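About Cisance

Home | Services | Care Notes | About | Contact

Cisance is a household textile service based in Jaltidville, with a second workroom in Triltham. We sort, fold, mend and store clothing and bedding for private households. We do not wash. Items reach us clean and dry, and they leave folded, labeled and packed in the order in which they will be put away.

The company was set up by two people who had worked in commercial linen supply. Commercial linen is uniform: one sheet size, one towel weight, one fold. Household textiles vary in size, weight, stretch, print and age, often within a single load. Most of our working methods come from that difference, and they are set out on this page so that customers know how their things are handled.

What we handle

Bed linen: flat and fitted sheets, duvet covers, pillowcases, bedspreads, throws.
Clothing: knitwear, shirts, trousers, sleepwear, children's clothing.
Other: cushion covers, curtains without hooks, table linen, towels.

We do not accept leather, fur, beaded eveningwear, electric blankets or anything with a damp spot. Damp items are returned to the customer in a separate bag, with a note.

How a load is sorted

Sorting is done by construction first, then by size. Woven goods go to one side and knits to the other. A woven fabric holds a crease where it is placed, so it can be folded to a hard edge and stacked high. A knit relaxes along the fold and pushes the stack out of square. Placed together, they make a pile that leans within a day.

Print is ignored at the sorting stage. A floral bedspread and a plain one of the same weave are folded the same way. Print comes back into it at the matching stage, when covers and pillowcases are paired, and again when small dark garments have to be found among patterned bedding. Loads often arrive bundled in a sheet or spread, and a dark item with a colored trim is usually located by its trim. 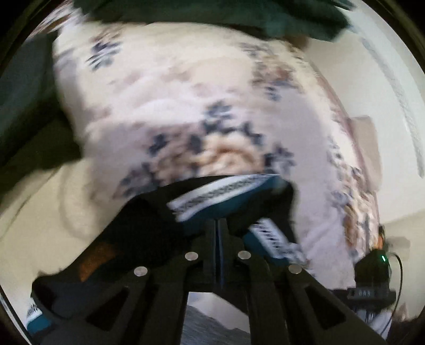 Why not sort by color, like everyone does at home? I have been doing it that way for years and it makes a drawer easier to use, a reader wrote in the comments on our care notes.

Color sorting has a clear use before a wash, where dye transfer is the concern. For the drawer it works if every item in the color group is of similar weight. In mixed households that is uncommon. We will sort by color within a construction group on request, and the order form has a box for it. Customers who tick the box should expect slightly taller stacks.

Large pieces

Bedspreads and duvet covers are opened fully before folding. Folding a large piece from a half-open state traps ridges inside the layers, and these set into creases under the weight of the stack. The piece is laid flat, smoothed from the center to the edges, and checked along the hems for loose thread. Curved or bound edges are folded inward so that the binding does not take the wear on the outside of the stack.

Floral and other directional prints are folded with the face out if the customer stores on open shelves, and face in for cupboards and chests. Light grounds in cream or pale yellow are always folded face in for long storage. The face of a pale fabric shows dust lines along the fold sooner than a dark one does.

Fitted sheets are folded by nesting the corners. The elastic is never rolled.

Knitwear and banded garments

Knitted items are supported from below when they are moved from one surface to another. Lifting by one end stretches the piece under its own weight. For short moves, such as clearing a garment off a bedspread, a pinch hold close to a ribbed edge is acceptable, as the rib is the part that recovers best. The hold is kept brief.

Garments with lengthwise stripes or bands are folded so that the band stays straight and unbroken on the top layer. This has a practical use. If the band runs true after folding, the garment has not been twisted. If it wanders, the piece is opened and folded again. Wavy or irregular patterns give no such reference, and on those we work from the side seam.

White areas on dark knits are checked for lint before folding and the dark areas after, when the roller will not drag fiber from one onto the other. 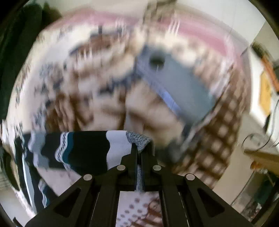 TRILTHAM, January 21, 2026

The Triltham workroom is now open for drop-off and collection. It takes the same goods as Jaltidville and uses the same tables, shelving and labels. Storage remains in Jaltidville only. Items dropped off in Triltham for storage are transferred with the next outgoing load, and the customer receives a location slip once they have been shelved.

The Triltham room was formerly a fabric cutting shop. The long cutting table was kept and has been re-covered in unbleached cotton, which holds a sheet in place better than a varnished surface. Lighting over the table was replaced. The previous fittings gave a warm cast under which navy, black and very dark green could not be told apart, and the pairing of socks was affected.

Labels and the Chu system

Every stack carries a cotton tape label tied around the short side. The label gives the household reference, the room, the shelf or drawer, and the position in the stack counted from the bottom. We call this the Chu system after Chu Street in Jaltidville, where our first workroom was located. The tapes are printed in rolls of 100 and are reused. Customers are asked to return them in the envelope supplied.

Pins, staples, adhesive dots and rubber bands are not used on textiles at any stage.

The household reference stays the same for as long as the account is open. Households that move keep their reference but are issued a new shelf plan.

Mending

Mending is limited to work that can be done without altering the garment: reattaching buttons, closing open seams, re-stitching hems and bindings, catching pulled threads on knits. A pulled loop is drawn through to the reverse with a latch hook and left there. It is never cut. Patches, darning and zipper replacement are passed to an outside shop, and the customer is quoted by that shop directly.

Anything found to need mending during sorting is set aside and listed. Work is not started without approval. If no answer is received, the item is folded and returned with the defect marked on the slip.

Storage

The Jaltidville store has shelf space for up to 1000 household boxes. Boxes are lidded, lined with undyed cotton and stacked no more than 8 high. Heavier bedding goes in the lower rows. Knitwear is boxed flat and never hung.

Boxes in long storage are opened and refolded each November. The fold lines are shifted by a hand's width so that no crease is kept in the same place from one year to the next. Customers who would prefer their boxes left closed can say so on the storage form, in which case we accept no responsibility for permanent creasing.

Lavender, cedar and other scented materials are not placed in the boxes. Some customers add their own sachets before drop-off. We leave these in if they are dry and fully enclosed, and remove them if they have marked the lining.

Preparing a load

Empty all pockets and close zippers and snaps.
Turn garments right side out. Knits may be left inside out if the outer face pills easily.
Use a sheet, a spread or a cloth bag as the outer wrap. Plastic bags are accepted but the contents will be aired before sorting, which adds a day.
Keep matched sets together if possible. Loose pillowcases are paired by print and weave, and a faded case may end up listed as a single.
Small items should go in toward the middle of the bundle.

Delivery and returns

Finished loads are packed with the items to be put away last at the bottom. The packing slip follows the same order. Please check the slip before the stacks are broken up, as missing or misdirected items are much easier to trace while the tapes are still tied.

If a fold does not fit a shelf, send us the inside depth and width and the fold will be adjusted on the next load. The measurements are kept with the household reference, and they apply to both workrooms.

Collection bags can be picked up at the counter in Jaltidville or Triltham. Shelf plans, storage forms and the current price list are under Services.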